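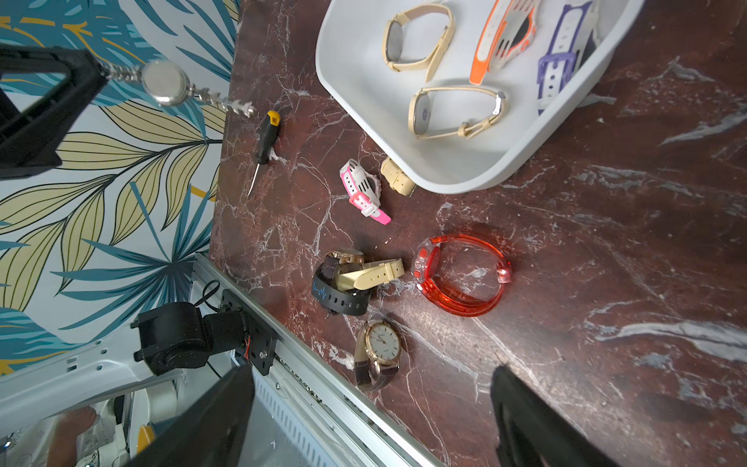 How to Let a Robot Arm Into a Watch Repair Shop Without Losing the Staff

Nov 17, 2019
By Daniyal Magsi

The arm came to us in August, and by the end of its first day it had moved one watch from a table to a tray and back again, with four adults standing round it as though it were a baby eating a carrot. I have since been asked by two other repair shops how we got from there to where we are now. Where we are now is modest, so adjust your hopes before reading on.

I run the intake side of Cuesta, a small workshop that does batteries, straps and light repairs. Most of our work arrives by post from high street counters, in padded bags, in no order at all. A pocket watch on a chain comes out of the same bag as a child's pink plastic one. Somebody has to sort that lot before anyone can mend anything, and for years the somebody was whoever had annoyed Begoña most recently.

Sorting is the job we gave to the arm. These are the steps I'd follow again, in the order I wish we had done them.

Step 1. Write down what the job is

Ask the people who do it, and ask them separately. I thought sorting meant putting watches into trays. Begoña Barrios has done it longer than I have worked here, and her version went on for two sides of paper. She feels whether a strap is about to give. She puts anything with a loose crown to one side. She smells leather, for reasons I now accept.

Go through the list and mark the parts that are just lifting and placing. Those are the parts you can hand over. On our list they came to less than half, though they took up most of the day.

Step 2. Tell everyone before the crate arrives

We did this badly. The delivery note was pinned up in the kitchen, and that was how Cayetano Cifuentes learned that his bench was moving. Hold a meeting first. Say whose hours will change and by how much, and if you don't know, say that too. People can put up with "we don't know yet" far better than with a crate.

If there are to be no redundancies, put it in writing. We did that in the second week and should have done it in the first. The mood improved so quickly that I felt quite ashamed.

Step 3. Choose the surface and leave it alone

The arm learns what a watch looks like against whatever is underneath it. Ours practised on a dark red marbled top, which shows up pale straps beautifully and brown ones rather less so. Then I helpfully put down a green baize cloth, thinking of scratches, and it spent the afternoon grasping at creases.

Pick one surface and one lamp position, and mark both with tape. Tell the person who tidies. If the person who tidies is you, tell yourself twice.

Step 4. Start with a mess

My instinct was to lay everything out in a neat row, buckles all facing the same way. The arm did very well with that and then fell to pieces when it met a real delivery. Milagros Campos, who looks after the machine for the suppliers, Wukitz, came over and tipped a bag out on the table in front of us. Straps on top of cases, cases on top of straps. Leave a screwdriver lying about, she said, because there will always be one.

She was right, and there always is. A good practice table has:

- stretched straps and looped straps, with the buckles wherever they fall
- two or three watches in a heap
- something round and rigid, such as a bangle watch
- a loose bit of strap with no watch attached
- one tool that is meant to stay where it is

Put a few watches in the tray before you begin as well. An empty tray is a luxury it will only get first thing in the morning.

Step 5. Let it be slow

For the first fortnight ours handled 25 watches in an hour. Begoña could beat that with a cup of tea in her other hand, and did, several times, making sure we were watching. Resist the urge to turn the speed up. A slow grab that misses leaves the watch on the table. A fast one leaves it under the radiator.

We are now at 58 an hour, and I have no plans to go further.

Step 6. Agree who can stop it

Everyone can. Put the stop button where the shortest person can reach it, and don't ask for an explanation afterwards. Cayetano pressed it a great deal in the early days, sometimes from across the room with a broom handle. I said nothing, and he presses it much less now.

Step 7. Keep a refusal tray

Some things it should never pick up: cracked glass, anything on a long chain, anything with a note attached saying it was Grandad's. We have a separate tray for these, and a person takes them out of the bag before the rest goes on the table. This costs us a minute per bag. Hrvoje Dumitrescu, who owns the place, thought the minute could be saved. He was invited to telephone the next customer whose pocket watch went on the floor, and the minute stayed.

Step 8. Decide where the spare time goes

Do this early, or it will be decided for you. The arm gave us back over 30 hours a month, and for a while those hours simply vanished into people looking for things. Now Begoña spends hers teaching strap work to Cayetano, who used to do batteries and nothing else. She has also taken charge of the arm's daily check, and nobody gave her that job. She started wiping down the fingers one morning and has been telling it off ever since.

What has got worse

The sorting table was where people talked. Two of them would stand there with a delivery and by the end of it you knew everything about everyone's weekend. The arm doesn't need company, so they have gone back to their own benches, and the room is quieter than I like. We moved the kettle next to the sorting table last month. It has helped a bit, and the tape marking the lamp position now has tea on it.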